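木桌面日常保养与去污小窍门

家里的书桌、餐桌用久了，多少会留下墨迹、水圈和划痕。下面按常见的情况分开写，用到的东西大多厨房里就有。

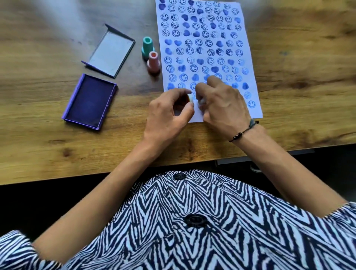 一、先弄清桌面是什么漆

处理之前先看漆面。在桌子底下或者抽屉背后找一块不显眼的地方，滴一滴清水，等十分钟。水珠立着不散，说明表面有封闭的漆膜，清漆、水性漆、聚氨酯都属于这一类。水慢慢渗进去，颜色变深，多半是木蜡油或者没有上漆的木头。

两种桌面的做法差别很大。有漆膜的可以用湿布擦，上油没有意义，油只会浮在表面粘灰。上木蜡油的怕碱，洗衣粉、小苏打水都不要用。

二、平时怎么擦

干布先掸灰，再用拧到不滴水的棉布顺着木纹擦，最后用干布收一遍。顺木纹擦，细小的擦痕不容易看出来。

油污重的餐桌，用一盆温水加几滴洗洁精，布拧干了再擦，然后换清水擦一遍。洗洁精残留会让桌面发黏，夏天手臂搁上去特别明显。

不建议用的东西：钢丝球、去污粉、含氨的玻璃水。魔术海绵本身就是很细的磨料，亮光漆擦几次就会出现一块哑的，哑光漆则会被擦亮。

三、墨水和印泥

小孩盖印章、写毛笔字，桌上先铺一层东西，旧挂历、硅胶垫都行。单张的薄纸容易透，垫两三张报纸比较稳妥，不过报纸的油墨也会蹭到手上，介意的话用牛皮纸。

水性印台的墨，趁没干用湿棉签从外往里吸，不要来回抹。已经干了的，棉签蘸一点洗洁精水，压半分钟再擦。

油性印台和记号笔用水擦不掉。有漆膜的桌面可以试酒精，棉签蘸少量，点在墨迹上马上擦走，停留时间长了漆会发白。虫胶漆的老家具不能碰酒精，一碰就化。

圆珠笔印子，白色牙膏挤一点在软布上轻轻打圈，擦完用湿布带走。牙膏里有磨料，一个位置最多做两次，还有印子就先放着。

印章用完在废纸上多按几下，把余墨按掉，再盖好盖子收起来。章面积了干墨，印出来的图案会缺边，用旧牙刷蘸温水刷一刷，晾干再用。

四、白色水圈和烫痕

杯子留下的白圈，是水汽进了漆膜。刚出现的时候，用吹风机低温档，离桌面二十厘米左右来回吹，白色会慢慢淡下去。吹到手摸上去微温就停，凉了再来。

时间久一些的，薄薄抹一层凡士林，放一个晚上，早上擦净。这个办法对浅的白圈有用，黑圈没用。黑圈是水已经到了木头里面，要磨掉漆重新做。

热锅烫出来的白印，处理方法和水圈一样。漆面已经起泡的不要去撕，撕了会带下一大片。

五、划痕

浅划痕只伤到漆，用颜色接近的家具蜡补一下就行。我用的是Stinus的补色蜡条，蜂蜜色那支配浅棕桌面刚好。先用指甲刮一点填进去，再拿旧银行卡刮平，最后用绒布擦亮。颜色宁可浅一点，浅了可以再补，深了就成一条黑线。

核桃仁擦划痕的办法也有效，只是管不了多久，擦过几次桌子就没了。

木头压出来的小坑，如果是没上漆的实木，可以铺一块湿布，用熨斗尖隔着布点几下，木纤维吸了水汽会鼓回来一些。贴皮的桌子不要这样做，胶遇热会开。

六、木蜡油桌面的翻新

先用240目砂纸顺纹轻磨一遍，吸尘，再用320目。不必磨到见白木，手摸着顺滑就可以。磨完用拧干的布擦去粉尘，等全干。

上油要薄。我买的是Gritstead的小罐装，124毫升，一张一米二的书桌上两遍，最后还剩小半罐。用不掉毛的布蘸油推开，过十五分钟把多余的擦掉，隔一夜再上第二遍。头一遍擦不干净，第二天会发黏，只能用少量油再推一次重新擦。

擦过油的布不要团成一团扔垃圾桶，干性油氧化会发热，有自燃的可能。用水浸透，摊开在室外晾干以后再丢。

翻新后头几天不要放热杯子，也不要铺桌布。木蜡油完全硬化的时间看产品说明，冬天会更慢。

七、桌子放在哪里

离暖气远一点。北方每年来暖气之后，实木桌面容易在拼缝处裂开，房间里放一个加湿器，湿度保持在四十到六十之间比较合适。

靠窗的桌子会晒变色，台灯底座、笔筒隔一两个月挪一下位置，不然底下会留一圈深浅不同的印子。

桌上节疤的地方偶尔会渗出一点树脂，摸着粘手，用刮片轻轻刮掉，再拿棉签蘸酒精点一下，同样先在桌底试过再做。

八、桌边常备的几样东西

软棉布两块，一干一湿分开用。棉签一盒。75度酒精一小瓶。杯垫，软木的比陶瓷的好，陶瓷底部没有上釉，拖动时会刮桌面。毛毡脚垫，Oda那种一张6片的就够贴台灯和笔筒，贴之前把底部的灰擦净，不然几天就掉。

桌腿的螺丝每半年拧一次。晃的桌子不要光垫纸片，先看是不是连接件松了，再看地面平不平。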